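Mentoring for new managers: frequently asked questions

Last updated 8/16/26

Who is the programme for?
It is for people in their first two years of managing others. Most come from small and medium-sized employers in Brorkcombe and the towns nearby. You can apply yourself or be put forward by your employer. You do not need a management qualification.

How long does it last?
Each pairing runs for 21 weeks. You meet your mentor every other week, either at the Jovbridge office or by video call. Meetings last 70 minutes.

How are mentors matched?
You fill in a short form on what you manage, what you find difficult and when you are free. Wajid Ghauri reads every form and suggests two mentors. You have a first call with each and then choose. If neither suits you, he will look again.

Is mentoring the same as coaching?
No. A coach mostly asks questions and does not need to know your line of work. A mentor has done a similar job and will tell you what they did, including what went badly. Some people want both – in that case we suggest finishing the mentoring first.

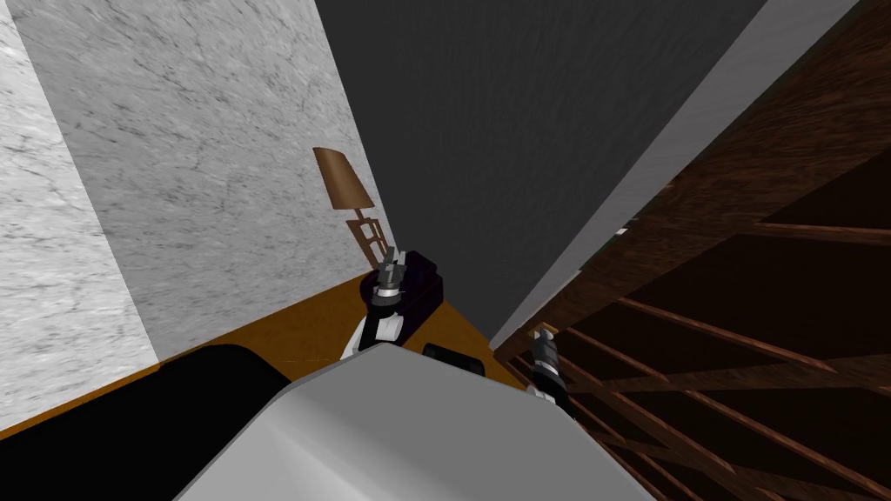
What does it cost?
The fee is £219 for individuals who pay for themselves. Employers sending three or more people should ask for a group price. You can pay in full at the start or in three parts.

Will my employer hear what I say?
No. Employers are told whether you attended and nothing else. The one exception is a risk of serious harm to someone, and your mentor will explain this at the first meeting.

What if I need to cancel a meeting?
Give two days' notice and it will be moved free of charge. With less notice the meeting counts as used. Illness is treated separately, so please ring us.

Can I change mentor part way through?
Yes, once. Write to Yasir Khokhar, who handles changes and complaints. You don't have to give a reason.

Do I get a certificate?
You get a letter confirming your attendance. It is not a qualification, though several professional bodies let members log the hours.

How do I become a mentor?
We have 58 mentors at present and take on new ones each March. You need at least five years of managing people and must complete the two-day Durrani course, which we pay for. Mentors are paid per meeting.

Where do I book?
All bookings go through Prevon, our online diary. We send your login once your form has been accepted – check your junk folder if it has not arrived within a week.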